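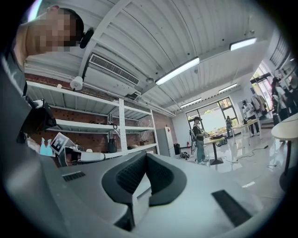 Comparing Hand-Held Grippers in a Home Workshop: Tips Before You Buy or Build

Posted in: Workshop > Bench Robotics
By Flurina Steiner

A small arm on the bench can hold a part while you glue it, pass you the next screw tray, or sort a drawer of fasteners overnight. The gripper decides how much of that it does well. Most people buy the arm first and take whatever gripper comes in the box. It works better the other way around. Pick a handful of things you want moved, try a few grippers on them by hand, and buy the arm last.

I tested two hand-held units over the winter, a Clavier and a Mayrhofer, and kept notes. The tips below come from those notes and from older mistakes.

Set up a test shelf

Choose objects from your own house. Test blocks and foam cubes tell you very little. My shelf has a coffee mug, a paint stirrer, a roll of masking tape, a wet sponge, a hex key, a sandwich bag of washers and an egg. The hex key and the bag cause the most trouble.

Put the objects back in the same spots each time. A sheet of brown paper with pencil outlines is enough. If the paper slides, tape the corners.

Leave the egg for last. Hard-boil it the first day.

Weigh the tool with everything on it

Catalog weights usually leave out the camera, the cable and the mount. Put the whole thing on a kitchen scale. The Mayrhofer came to 347 grams bare on my scale and felt fine for the first half hour. With a camera and bracket on top it felt front-heavy, and my wrist was sore by lunch. The Clavier is heavier overall but the weight sits over the hand, and I could use it for a full afternoon.

If the unit you like is front-heavy, try moving the cable exit toward the back before you add a counterweight. Adding weight to fix weight is a last resort.

Check the fingers

Open and close the fingers slowly against a window or a lamp. Look for a gap at the tips when the rest is closed. A small even gap can be fixed with a layer of self-adhesive rubber. A gap that is wider on one side means the linkage is off, and rubber only hides it for a while.

Pad material matters more than finger shape for kitchen items. Bicycle inner tube is cheap and grips well dry. It gets slick with dish soap on it. Silicone baking mat, cut with scissors and stuck down with silicone sealant, holds better on wet things. Ordinary super glue will not stick to silicone, so don't waste an evening on it.

Wipe pads with rubbing alcohol and let them dry before each round. Skin oil will change your results by the end of a session.

Camera placement

Mount the camera where it can see both fingertips and a hand's width of table past them. Too close and you lose the object when the fingers open. Too far back and your own housing takes up the view.

A wide lens is useful but it picks up every ceiling light. If you get bright streaks on shiny objects, try these in order:

Turn off the lamp nearest the bench.
Tilt the camera down a few degrees.
Swap a glossy table surface for a matte one. A cotton dish towel is fine.
Lock the exposure in the camera settings.

Locking exposure is listed last but it made the biggest difference for me. On automatic, the picture got darker every time the gripper turned toward the window, and the tracking software lost the object.

Clean the lens with a glasses cloth. Shop towels scratch the coating.

Markers

If your software uses printed square markers to work out where things are, print them on plain matte paper and glue them to something stiff. Picture-frame backing is good. Thin cardboard curls in a damp garage, and a curled marker gives you positions that drift by the width of a finger.

Leave a white border around the black square. I trimmed mine right to the edge the first time and it stopped being picked up.

Measure the printed square with a ruler after printing. Printers like to scale to fit the page, and the software needs the real size.

Cables

Run the cable up the forearm and hold it with two loose hook-and-loop straps, one at the wrist and one below the elbow. Leave a loop of slack at the elbow. Tape works for a day and then leaves glue on your sleeve.

On the floor, keep cables against the wall where you can. Where one has to cross a walkway, use a rubber cable cover or a strip of carpet taped down on both sides. Do it before you start, even for a short test. You will be looking at the gripper and your feet will be on their own.

Label both ends of every cable with a paint pen.

Choosing a controller

Two controllers fit both of my units, the Binus and an older board that came with the arm. The old board is free if you already have it, but it only reads the finger position and has no way to report how hard the fingers are squeezing. For mugs and tape rolls that doesn't matter. For the egg it does.

The Binus reads motor current, so you can set a limit and have the fingers stop there. Start low and go up in small steps until the object stops slipping, then write the number down next to the object's name. Mine are penciled on the shelf edge.

Save your settings to the computer as well as to the controller. A firmware update cleared mine in February and I had to do the whole shelf again.

Keep a simple log

A spiral notebook is enough. For each try, write the object, the gripper, and one of three words: held, slipped, missed. Add a note only if something odd happened. I filled 2,538 lines this way, and the most useful ones are the short ones.

Do not fix anything in the middle of a round. If a pad is peeling, finish the round, write it down, then fix it. Otherwise the first half and the second half can't be compared.

Change one thing at a time. New pads and a new camera angle on the same day will leave you guessing.

What I found

The Clavier held the sponge, the mug and the tape roll nearly every time. It was poor on the hex key because the fingertips are rounded. Filing a small flat on each tip helped. Go slowly with the file and check the fit as you go.

The Mayrhofer was better on thin items and picked up the paint stirrer flat off the table, something the Clavier never managed. It dropped the bag of washers more than any other object. The bag shifts as you lift, and narrow fingers have little to hold it with. Folding the top of the bag over and gripping the fold cured most of that.

Neither broke the egg on the Binus. The old board broke one with each gripper.

For a kitchen or a craft table I would choose the Clavier. For electronics or small hardware, the Mayrhofer with a lighter camera.

Before you put it away

Open the fingers halfway. Leaving them clamped shut flattens the pads.
Unplug the battery from the controller.
Coil the cable loosely and hang it on a wide peg.
Check the finger screws with a driver. Snug is enough.
Wash the sponge.

Comments (2)

Rurnham Garage: Agree on the inner tube. If you have an old mountain bike tube, the thicker rubber lasts longer than the road kind. Dust it off first, the talc inside makes it slippery.

Flurina Steiner: Thanks, I had the talc problem and blamed the glue. A wash in warm water with a drop of dish soap took it off, then a good rinse.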